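2021-12-27
Takeout bag, packing order and table layout. K. Kwok, with Lorenz Wieser for the second half.

Continuing from the Brindby page. Question for this session is the order in which the carriers, lids and napkins go into the small white bag, and where each should sit on the table before packing. Bag stands open on its own base throughout. Handles left as they fall. 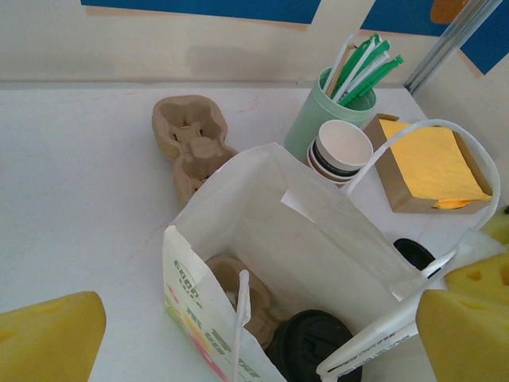
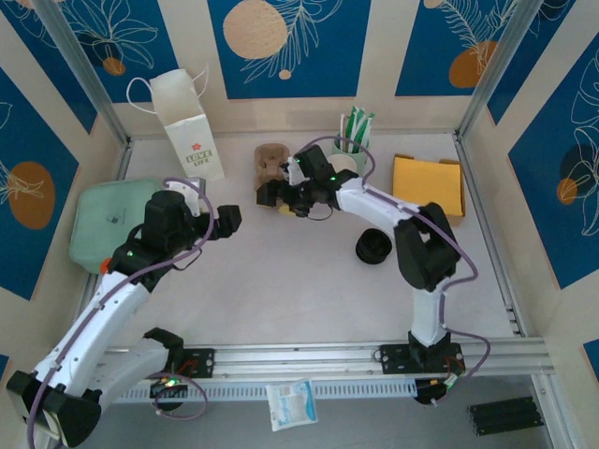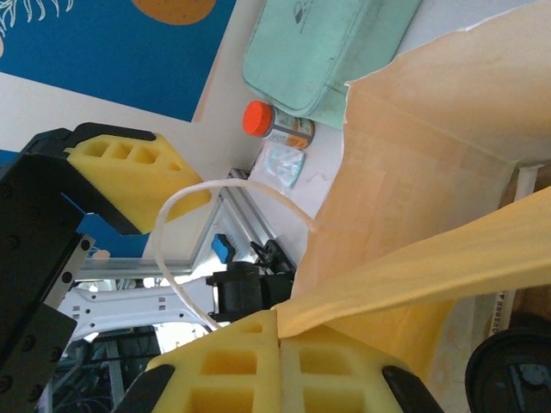 Bag table. First: white bag from above with a carrier and a black lid inside, second carrier on the table. Second: bag at back left, LOVE LIFE print. Third: mint-green pouch and the small container with the orange-red cap.

Materials
Bag: white paper, thin, colored print on the side. From the opened carton of 500.
Carriers: molded pulp, brown, two-cup.
Lids: black plastic, sip opening.
Napkins: yellow.
Also on the table: white cup with the green-and-white bundle, mint-green pouch, small container with screw cap, wooden piece.

Carriers
The carrier is the stiffest thing that goes in and it decides the shape of everything after it. Laid flat it bridges between the side panels and leaves dead space underneath. On end, against one side, it leaves a pocket beside it for lids. Entry on end is the working method from now on. The pulp drags on the paper if the rim has folded inward, so open the rim before the first item. If the front flap folds outward, leave it. Folding it back in cost more time than it saved and put a new crease in the panel.

Second carrier: nests into the first if both face the same way. Nested pair goes in as one item. If they are put in separately the second one catches on the divider of the first and stops high. Lorenz wants them nested on the table before the bag is opened. Agreed, but the pair must be pressed together first or they separate on the way in.

Lids
A single lid dropped into the pocket beside the carrier does not stay flat. Orientation does not matter for fit. It does matter for getting it out again, as a lid lying rim down on the bag floor has no edge to lift. Place rim up where there is a choice. Stacked lids go in as a stack, after the carrier. Lids before the carrier was tried in March and abandoned – the carrier comes down on the rim and the lid turns under it. No reason to repeat.

Napkins
Last in, on top, folded edge down. They take up whatever gap is left and keep the lid from sliding. Loose napkins on the table get under the handle on the near side. Moved the napkin position farther from the bag on the layout sheet. Handle clearance is the thing to check here: the loop falls outward when the bag is opened wide, and anything within its reach gets picked up with it.

Handles
Both handles should be outside the rim before loading. One inside, one outside is the usual fault when a bag comes off the stack. The handle inside then gets buried under the carrier and the bag has to be emptied to free it. Added to the checklist as step 2, after opening the rim.

Flexible sheet
Soft, yellowish, translucent. It keeps any crease it is given and is awkward to place in a bag with stiff items. If it has to go in, it should go in folded, against the side panel opposite the carrier. Not settled whether it belongs in this kit at all. The Wunero sheet lists a liner but gives neither size nor material, so this may or may not be the same item. Ask before cutting any.

Small items
The pouch is soft and will take any position, so it can follow the carrier. The container with the screw cap rolls if laid on its side on the bare table. Stand it up or lay it against the pouch. The small plastic packet should be kept clear of the white surface near the container, where it is hard to find again. A tray with a lip would handle both. The cup with the green-and-white bundle stays at the back and is not packed, same for the wooden piece.

Timing
Only the carrier-first order was timed, 20 bags, all by hand. Median 61 seconds including opening and handle check. That is slow. Most of it goes on the rim and handles, very little on the items themselves. No timing for the lid stack alone. Individual times are on the loose sheet in the Cimura folder.

Bag condition
Soft creasing along the rim after repeated opening, which is acceptable for trials. Do not reuse a creased bag for timing, the rim opens too easily and flatters the number. Keep used bags in a separate stack, print side up.

Order as it stands
Open rim.
Both handles out.
Nested carriers, on end, to one side.
Lids, rim up, in the pocket.
Pouch and small items.
Napkins on top.

Open
– Liner size and material from Wunero (Lorenz).
– Lipped tray for the small items. Simões may have an offcut.
– Repeat timing with the napkins moved.
– Same order in the taller bag, once the carton is found.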